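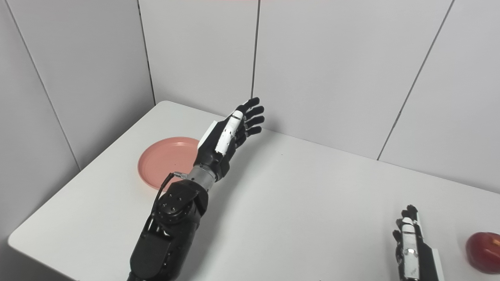
Building a Reusable Website Theme for Small Organizations
Final Project Report, Web Development II

1. Introduction

This report covers the design and construction of Wilora, a website theme for a content management system. The work was done over one semester as the final project for Web Development II. The goal was to make a theme that a small club or shop could install and set up without writing code, and that would still load quickly on an older phone.

The starting point was a site I had built the year before for Kwofie, a bicycle repair shop near campus. That site worked, but almost everything in it was fixed in the template files. When the shop changed its opening hours, the owner had to write to me and I had to edit the footer by hand. I kept a list of these requests, and it became the first draft of the requirements.

2. Requirements

The theme had to provide:

A home page made of sections that can be switched on, switched off and put in a different order
A page template with a sidebar and one without
A blog listing with category filters
Opening hours and contact details entered once and shown wherever they are needed
Color and font settings with a live preview
Full keyboard navigation

An online store was left out. So was a slider. The shop's old slider held 3 pictures, and the visitor logs showed almost no clicks on the second and third.

3. Tools

I wrote the templates in PHP and the styles in Sass. The build script compiles the styles, removes unused rules and packs the theme into a zip file. For the layout I first used Dastent, a grid framework we had covered in class. It was easy to start with, but its class names ended up all over the templates, and changing a column width meant editing several files. In the fifth week I took it out and rewrote the layout with CSS grid. This cost most of a week — I had planned two days.

4. Structure of the theme

Each home page section is a separate template part with its own settings file. The settings file lists the fields, their default values and the limits for each one. A loader reads these files when the theme starts and builds the settings panel from them. To add a new section, a developer adds one folder and does not touch the rest of the theme.

Opening hours are stored as structured data, one entry per day. The footer, the contact page and the header bar all read the same entry. The first version stored the hours as a text field, and that made it impossible to show "Open now" in the header. The second version handles days with a lunch break, but it does not handle hours that run past midnight. I would need to change the storage format to fix that.

Colors are set with CSS custom properties. The user picks a main color and an accent color, and the theme works out the lighter and darker shades. If the text and background are too close in contrast, the settings panel shows a warning. It does not block the choice.

5. Testing

I tested the theme in four browsers on two laptops and on a borrowed phone. The demo content came from Finent, a package of sample posts and pages that includes very long titles, empty posts and deeply nested menus. It found problems I would have missed. A long word in a post title pushed the blog listing wider than the screen, and a menu three levels deep could not be closed with the keyboard. Both are fixed.

For speed, I looked at the size of the finished style sheet and at the performance score for the home page. The version with the framework had 1,548 style rules. The final version has 1,328. I had expected a larger drop, but my own rules for the section layouts replaced many of the ones I removed. The performance score on the mobile setting was 90 in the last test, with the images compressed. I did not record a score for the early version, so I can't say how much it improved.

I also asked two classmates to install the theme and set up a home page from written instructions. Both finished. One could not find where to change the section order, because the setting was at the bottom of a long panel. I moved it to the top. The other uploaded a logo that was much taller than expected and it covered the menu — the header now limits the logo height.

6. Remaining problems

The live preview reloads the whole page when a section is moved, and this is slow when the home page has many sections. The blog filters work without JavaScript but lose the page number when the category changes. Translation files exist for the templates but not for the settings panel. The print styles hide the sidebar, though they still print the header bar.

7. Files handed in

The theme as a zip file, the source folder with the build script, the installation instructions, and the test notes as a spreadsheet. The instructions were updated after the classmate tests, and the screenshots in them show the final settings panel.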